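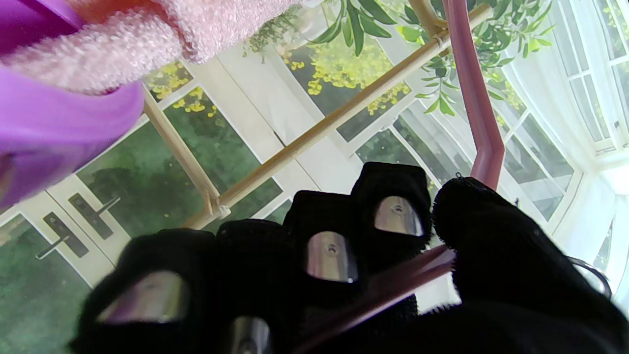 Figure 2. Dense black knit with a slightly fuzzy surface, on fingers fitted with polished metal pads.

3.1 Fuzz and the decision to keep wearing

Anyone who has owned a favourite jumper for long enough will know the soft haze of loose fibre that gathers at the cuffs and under the arms, and it was this haze, more than holes or fading, that the households in Nimmont wanted to talk to us about. We had gone in with a rather tidy set of questions on mending, and came away with a great deal about shaving, brushing, picking and simply putting up with it.

Of the 700 households we wrote to in May, 576 sent back the wardrobe sheet, and 201 of those also kept the washing diary. The diaries are a joy to read, though they are uneven, and we have tried not to lean on them too heavily. What comes through quite clearly is that people do not treat all fuzz alike. A light, even bloom over the whole garment (the sort of surface visible in Figure 2) was mostly described in friendly terms such as "worn in" or "cosy". Small hard balls of fibre were another matter, and several people told us they had moved a cardigan from workdays to gardening on that account alone.

Colour plays a part as well. Dark knits were said to show lint from other clothes more than their own loose fibre, so that owners often reached for a sticky roller first and looked at the cloth itself afterwards. We did not ask about this in the Stustance pilot and rather wish we had.

Washing habits explain less than we expected. Households that turned their knitwear inside out reported nearly the same surface wear as those that did not, and the Hirvonen scale, which we used for all the home gradings, may be too coarse to pick up a small difference – its middle grades in particular gave people trouble. We come back to the grading in Section 4, alongside the fibre content of the Brernero samples.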